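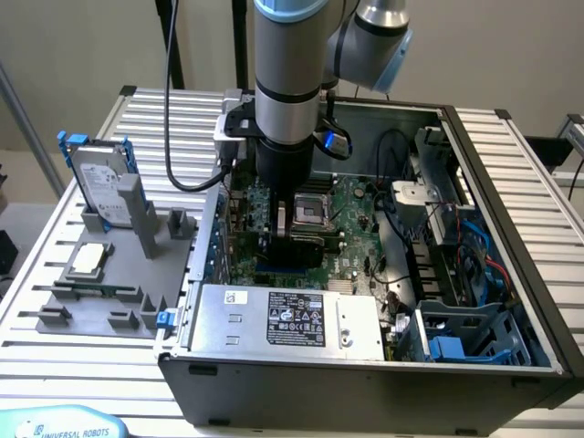
28th October, bench notes, Stesbridge workshop

Carried on with the dye vat trials. Wool only this time, no cotton. The cotton results from last week are still pinned on the board and I don't want to mix the two up again.

Water first. The tap here is hard and it shows in everything we do with weld and madder. Madder likes it, or at least the reds come up warmer. Weld goes a clean yellow. Logwood goes blue-gray no matter what I want from it. I filled the big bucket on Friday and let it stand over the weekend with the lid off. No difference that I could see against fresh tap water in the test jars, so I'm going to stop doing that. It takes up floor space by the sink and people trip on it.

Scouring. Skeins went in with a little neutral soap, brought up slowly, held, left in the pot to cool with the lid on. The Shao wool is greasier than the last lot. First rinse was yellow and smelled of sheep, second was nearly clear, third clear. I would plan for three rinses with this yarn. The ties were too tight on four of the skeins and there will be pale bands there. I retied them loosely in a figure eight with white cotton, but the wool had already been squeezed at those spots for however long it sat in the warehouse.

Mordant. Alum at the usual rate, weighed against dry fiber. Dissolved it in a jug of boiling water before adding to the pot. Last time some of it went in dry and sat on the bottom, and the skein closest to it took more than its share. Held under a simmer for an hour. Did not use cream of tartar. The book says to, the old notebook says not to bother with hard water, and the spring swatches without it are as bright as the ones with it. If somebody wants to run the pair side by side I'd like to see it.

Madder pot. Ground root, the bag marked Olta, opened in March and kept in the dark cupboard since. Soaked overnight in warm water. I used the Bodum coffee press to strain the first extract and it does a better job than the muslin. The mesh catches nearly everything and the plunger gets the last of the liquid out of the root. It is now a dye press and has a red tape band around the handle. Please do not make coffee in it.

Kept the pot at 40 degrees for the first part, then let it creep up. The trouble is always the ring on the hot plate, which has two settings in practice, off and too much. The color was a good brick red until the temperature got away from me while I was on the phone, and after that it moved toward brown. It is still a nice color. It isn't the one on the order card. Two skeins came out before that happened and they are the ones to match to. Tagged M-early. The rest are tagged M-late.

I want a proper controller on that plate. The cheap kind with a probe on a wire would do, provided the probe can sit in the pot without the dye getting up inside the sleeve. The last one died that way. Until then, someone stays with the pot.

Second use of the madder bath gave a soft coral, and the third a peach that I like more than either. Third bath was very even, no streaks. It may just be that there was less dye to go around and it had longer to find its way. The label should say third bath and give the weight of fiber that went through before it, otherwise we can't repeat it.

Iron dip. 2058 grams of dyed wool set aside for this, all M-late and a few weld skeins from the earlier batch. Iron in a separate pot, well away from everything. A small pinch for the whole pot is enough. M-late went to a dull plum in a few minutes and I pulled it right away. Weld went olive. One weld skein was left in too long and feels harsh, so that one goes in the sample bin and not on the shelf. Rinse the iron pot and the spoon twice and put them back on the low shelf. If there is a gray cast on the next yellow we all know where it came from.

Batch number for the above is 2000 series, continuing from the previous page. I skipped a line in the ledger by mistake and have ruled it through so that it isn't used for something else.

Indigo. Did not run it. The vat is sulking. Surface is blue with hardly any coppery film, and the liquid under it is more green-blue than yellow-green. It was checked with a strip and the pH is lower than I'd like. Added a spoon of lime and two of fructose, stirred slowly to one side so as not to drag air in, and put the lid back on. Will look at it again before lunch tomorrow. If it hasn't turned I'll warm it up before adding anything else - I made it worse in the summer by adding things every hour.

Lightfastness strips. The cards in the south window came down. Half of each card was covered with foil.

Weld, alum: faded a little, still a clear yellow.
Madder, alum: no change I can see.
Madder, third bath: slightly paler on the open half.
Logwood, alum: faded badly and went brownish. I would not sell this for anything that hangs in a window.
Logwood, alum and iron: much better, a small shift.
Onion skin, alum: faded more than I expected, from orange to tan.
Indigo, five dips: no change.

So 7 cards, and really only the plain logwood fails. The onion skin is fine for practice and classes. New cards are cut and need winding. Same window, same foil, and please write the start date on the back in pencil. The marker on the last set bled through.

Drying. Everything is on the rack in the back passage with the fan on low. Don't put skeins over the radiator. The one that was left there dried with a hard crease and a darker line where the water had collected. Turn them once in the evening.

Weights after drying to go in the ledger, second column. I've left the column blank.

Gloves are nearly out, medium size only. Litmus strips are low too. There's enough alum for two more batches like this one. Enough soap.

A thing to try when there is time: madder on the unscoured side of the same yarn, a short length only, to see how much the grease holds back. I think a lot, but it would make a useful swatch to show people who ask why we bother with the washing. Also want to try the press on weld, chopped fine. The stalks might be too stiff for it. Cut them shorter than you think.

Pots left soaking: the large steel one and the small enamel one. The enamel one has a chip on the inside rim, and there's rust starting in it. No more light colors in that pot. I've written IRON on the lid.

Tomorrow: check indigo, turn and weigh the reds, wind the cards, match M-early to the order card in daylight by the door.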